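Visit report: Pudari returns and finishing workshop
Posted Friday, March 26, 2021 by Prys Hopkin

Five of us from the members' group went to see Pudari, who handle kitchen and homeware returns for several shops. We had asked to visit after they brought arms onto the sorting and handling side in February. Hannelore Bachmann runs the site and took us round. The tour lasted most of the morning, with tea afterwards in the canteen.

The work

Goods come in at the back, get unwrapped, checked and graded, and go out again as new, as seconds or for repair. Before the change every item was picked up by hand at each stage. On a busy day that meant 609 items through a team of 22, and most of the complaints in the accident book were about wrists and shoulders.

The arms now do part of the lifting and turning. They were supplied by Zaretti, and the grippers and wrist cameras came from Kioko. New handling routines are tried out in a fitted kitchen at the far end of the building, with proper cupboards and worktops. Hannelore said a bare bench had been no good for this, as staff need to know how an arm behaves near handles and edges that it could knock.
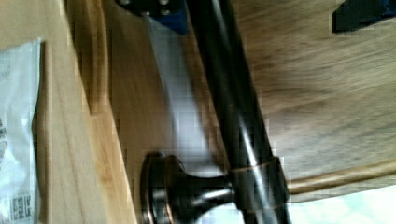

Wrist camera view: a dark bronze bar and its mounting post, with light wood and a plastic bag to the left.

Polished metal came up a lot during the morning. A glossy bar throws back a bright streak, and Faisal Hashmi, who was a packer for years and now looks after two of the arms, has to judge whether a mark is a scratch or a reflection. He gets the wrist view on a screen at his station. When he is unsure he stops the arm and goes to look for himself. Clear bags are the other nuisance, he told us. They slide and fold, and the printed labels are often hard to read on the screen.

Boards and worktops

Wooden boards are a large part of the returns. They used to be the job people swapped to get out of, being heavy and awkward to lift from a flat surface. The arm grips by the edge, and an operator watches the clearance to whatever is next to it. A board with a groove cut round it has to be checked along the whole channel for old food and splits, and that check is still done by a person with a lamp.

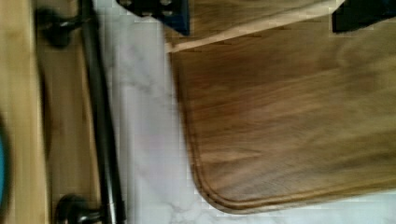

What the staff told us

We had half an hour with the staff without managers present, which we appreciated. Opinions were mixed. Nahuel Yáñez said his back was better and he would not want to return to the old way. He also said the day was longer in the head, as he put it, from watching a screen. Breaks from screen work have been agreed but are not always taken when the vans are late.

No one has been laid off. Seven people have moved to operator posts on a higher grade. The others asked when their turn for training would come and had not been given a date. Gitau Kaijage, the union rep, wants that in writing before any more arms are ordered. He also wants it settled who can see the wrist recordings and how long they are kept.

Hannelore's answer on the recordings was that they are used for faults and training only. She agreed to send us the written policy.

Next visit

We hope to see the Fukholm depot next, where the same change is planned. Places are limited and safety shoes are needed. Give your name to Prys if you would like to come.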